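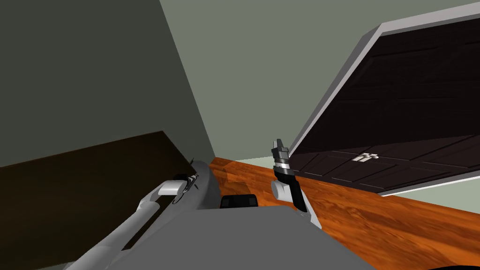
How to find the full statement behind a one-line quote

I read a lot of wire copy about international meetings, and the thing that drives me up the wall is the half sentence. You know the kind. A foreign minister "expressed concern," an envoy "welcomed recent steps," and that's all you get of what was probably a twenty-minute speech. I wanted to know what the steps were! So over the past couple of years I've gotten pretty quick at digging up the whole thing, and a few people in my reading group asked me to write the method down.

My running example is the Cenitz water talks, which I followed all last winter. The story I started from said the chair, Benedikt Haberkorn, had "urged both delegations to continue along the present path." Eight words and a bit of scene-setting.

1. Write down what you already have

Copy the quote exactly, plus the speaker's title, the place, the day and the news agency. Look closely at the day. Wire stories say "said Monday" and mean Monday where the speaker was, so if the meeting was half a world away you may need to check the day before or after too (I lost an evening to this once).

2. Figure out what kind of talking it was

A speech in a formal session, a written statement, a press conference and an answer shouted in a hallway all get stored in different places, if they get stored at all. The verbs help a little. "Said in a statement" usually means there's a written text sitting on somebody's website. "Told reporters" means you're hunting for a briefing transcript or a video. Haberkorn's line was "told the session," so I went looking for meeting records.

3. Go to the speaker's own office first

Most big organizations have a page for statements, separate from their news page. Use the statements page. The news page is a rewrite by the organization's own press people, handy for the date but often just as chopped up as the wire story. For the United Nations, the Secretary-General's statements have their own section, and daily briefings are posted apart from those.

If the site search is hopeless - and it so often is - use a regular search engine, limit it to that one site, and put four or five words of the quote in quotation marks. Pick odd words. "Continue along the present" got me one hit. "Urged both" got me 398.

4. Try other languages

Quotes get translated, sometimes twice, and then your exact-words search comes up empty. Search for the speaker's name and the date without the quote. Then try the host country's foreign ministry in its own language and run the page through a translator. Lesia Zakharchenko from our group found the Cultari declaration that way after I'd given up on it completely.

5. Check for a document number

Formal papers nearly always carry a symbol or a number, and once you have it, you can skip all the guessing. UN ones look like A/RES/ followed by the session and the resolution number. Look at the top right corner of the first page, or in the footnotes of any report that cites it. Paste the symbol into your notes right away. You will want it again.

6. Read around the quote

Okay, so now you've got the text. Don't stop at your sentence! Read at least a page before it and a page after. The Cenitz record ran to 19 pages, and Haberkorn's line was on page 18, right after a long paragraph about missed deadlines. The news story made him sound pleased. He was being a good deal crankier than that.

7. Save a copy

Pages move. Websites get redesigned whenever leadership changes and old statements go wandering off. I save a PDF and put the date I downloaded it in the file name.

If none of it works, email the press office. Keep it short, give the date and the quote, and ask if a full text is available. I usually hear back within a week, though one office took until August.

Related guides
How to read a draft resolution without falling asleep
Preambles and what they're for
Who speaks when: session order explained
Following the Drosbridge round from home

Contact | Copyright Ostap Maksymiv | Back to top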